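## Part 3: First pick with the apples

I run this one at 40% speed until I trust the grid. Paper down, blue tape on, cables pulled clear of the arms.

1. Set the basket and the plate inside the grid, well apart.
2. Open both grippers and jog each arm slowly through its reach. 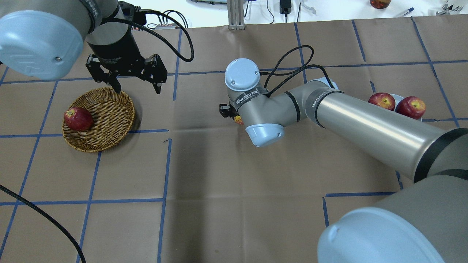 3. Save a hover pose more than 100 mm over the basket rim. Malte likes his lower - I don't.
4. Lower the gripper straight down, then close it gently.

**Caution:** keep a hand near the red stop button on the pendant!

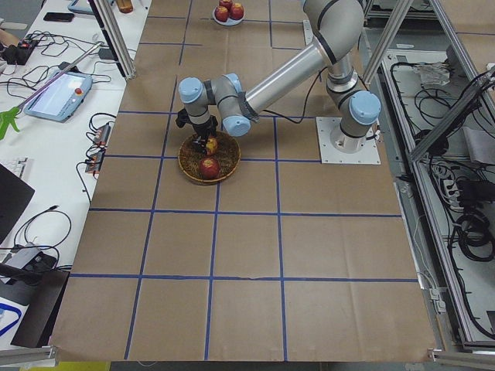 5. Save that as your grip pose and name it so you'll know it in May (mine's "volach_grip", don't ask).
6. Repeat for the next apple, and check where the other arm is parked before you lift.

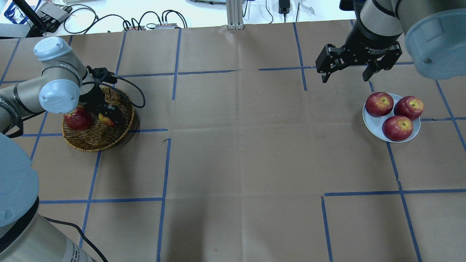
*Gripper closed on an apple in the basket, second arm open near the plate.*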